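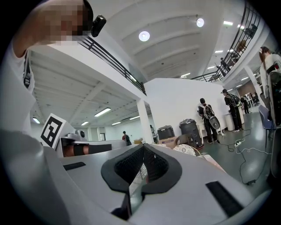 ポイントカードの話をさせてください。紙でもプラスチックでもアプリでもいいんですが、とにかくお店の「会員」になるやつ全般のことです。

先日、財布がどうにも閉まらなくなって、中身を全部テーブルに出しました。お札はほんの少しなのに、カードがまあ出てくる出てくる。パン屋のRoussel、クリーニングのFuro、もう何年も行っていない眼鏡屋、引っ越す前の町の花屋。スタンプがあと3つで満杯というところで止まっているパン屋のカードを見たときは、ちょっと胸が痛みました。いや、パン屋は今もあるんですよ。歩いて行けるんです。ただ、レジで財布からあのカードを探すのが恥ずかしくて、つい「持ってません」と言ってしまうんですよね。持ってるのに。

で、私が言いたいのは、お店はそろそろ普通の値段で普通に売ってくれませんか、ということなんです。

誤解しないでほしいのですが、私はお得なことが大好きです。見切り品の棚は必ず見ますし、豆腐に割引シールが貼ってあればその日の献立は豆腐になります。割引シールはいいですよね。貼ってあるものは誰が買っても安い。会員かどうかも、誕生月かどうかも聞かれない。レジの人も、私も、後ろに並んでいる人も、誰も余計なことをしなくていい。

ところが最近のスーパーは、棚の値札に数字が二つ並んでいます。大きいほうが会員価格、小さいほうがそうでない人の価格。うちの近所のMarikもこの夏から始めました。7月に行ったら、いつも99円だったもやしの大袋のところに、赤い字で「アプリ会員様99円」と書いてあって、その下に小さく、見たことのない高い値段が書いてあったんです。えっ、と思って、もやしの前でしばらく立ち止まってしまいました。これは割引なんでしょうか。私には、会員じゃない人に罰金がついたようにしか見えなかったんですが。

結局その場でアプリを入れました。負けです。もやしに負けました。しかも店の奥は電波が弱くて、冷凍食品の前まで戻って、メールアドレスを入れて、届いた番号を入れて、生年月日と郵便番号と家族構成まで聞かれて、そのころには買うつもりだったものを一つ忘れていました(お酢です。翌日また行きました)。

母に電話でこの話をしたら、母はもうMarikでは買っていないと言います。理由を聞くと、値札が読めないから、と。字が小さいという意味かと思ったら違って、どっちの値段が自分の値段なのか、考えながら買い物をするのが疲れるんだそうです。これにはなるほどと思いました。母はずっと家計簿をつけてきた人で、数字に弱いわけではまったくありません。むしろ強いからこそ、棚の前で立ち止まってしまうんだと思います。

買い物って、本当はもっとぼんやりしていていい時間だったはずなんです。今日は暑いから茄子にしようかなとか、この間のあれはおいしかったなとか、そういうことを考えながら歩くのが好きでした。それが今は、アプリを開いて、クーポンを「獲得」して(獲得しないと使えないんですよ、そこに見えているのに!)、さらにレジの前でバーコードを表示して、画面が暗いと言われて明るくして、決済のアプリに切り替えて、と忙しい。晩ごはんのことなんて一つも考えていません。

もちろん、お店の側にも事情があるのはわかります。誰が何をいつ買うのかがわかれば、仕入れの無駄も減るでしょうし、常連さんを大事にしたい気持ちだってあるでしょう。昔の商店街の八百屋さんだって、よく来る人にはみかんを一個おまけしていました。あれも立派な会員サービスだと言われれば、そうなのかもしれません。

でも、みかんのおまけには登録がいりませんでした。顔を覚えてもらっていただけです。それに、もらえなかった日に損をした気分になることもなかった。今のアプリは逆で、開かなかった日は必ず何か逃しています。「ポイントの有効期限が近づいています」という通知が来るたびに、借金の督促でも受けたような気分になるのは私だけでしょうか。この間なんて、23ポイントが失効しますと三日続けて知らせてきました。23円のために三回、手を止めさせられたわけです。

ドラッグストアのCanoraはもっとすごくて、会員にランクがあります。上のランクに行くには月にいくら以上買わないといけないらしく、私は万年いちばん下です。レシートのいちばん下に「次のランクまであと少し!」と印刷されているのを見ると、目薬を一つ買っただけの人間に向かって、何をそんなに励ましてくるんだろうと不思議になります。目薬を買うのに上昇志向は必要ないと思うんです。 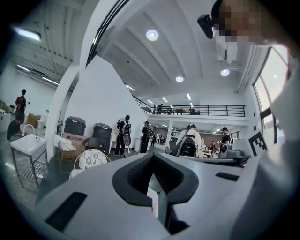
前にここでCanoraのランクの愚痴を少し書いたとき、読者の方からコメントをいただきました。

ミント缶さん:私は最上位ランクですが、正直に言うと楽しいです。子どもが三人いるのでどうせ紙おむつと洗剤は買いますし、ポイントで自分のリップを買うのが毎月の楽しみです。なくなったら困ります。値段を一律にしたら、たぶんそのぶん安くはならず、ただポイントが消えるだけではないでしょうか。

これを読んで、しばらく返事が書けませんでした。そうなんですよね。一律の値段にしてくれと私が言ったところで、安いほうに揃えてくれる保証はどこにもない。リップの楽しみを取り上げておいて、もやしは高いまま、ということだって十分ありえます。そうなったら私は誰に謝ればいいんでしょう。

だから、やめてくださいとまでは言わないことにします。ミント缶さんのリップは守られてほしい。ただ、せめて野菜と牛乳と卵と豆腐くらいは、値段を一つにしてもらえないでしょうか。毎日食べるものに関しては、スマホを忘れた日も、充電が切れた日も、うちの母のようにそもそもアプリを入れる気のない人も、同じ値段で買えるようにしてほしいんです。おむつや化粧品やお菓子では、いくらでもランクでもクーポンでもやってくださって結構です。線の引き方が乱暴だと言われそうですが(おむつこそ毎日のものだと怒られるかもしれません、そこはまだ迷っています)、今のところ私に思いつくのはそれくらいです。

それからもう一つ、レジで「会員証はお持ちですか」と聞くのは一回だけにしてほしい。ないと答えたあとに「お作りしますか」、断ると「すぐにできますが」と続くあれです。言わされている店員さんだってつらいはずで、実際、三つ目の質問のときはたいてい目が合いません。

財布のカードは結局、70枚入るケースを買って全部そこに移しました。捨てればいいのに、と自分でも思います。でもパン屋のだけは財布に戻しました。あと3つなので、明日の朝、食パンを買いに行ってきます。今度はちゃんと、並んでいるうちにカードを出しておくつもりです。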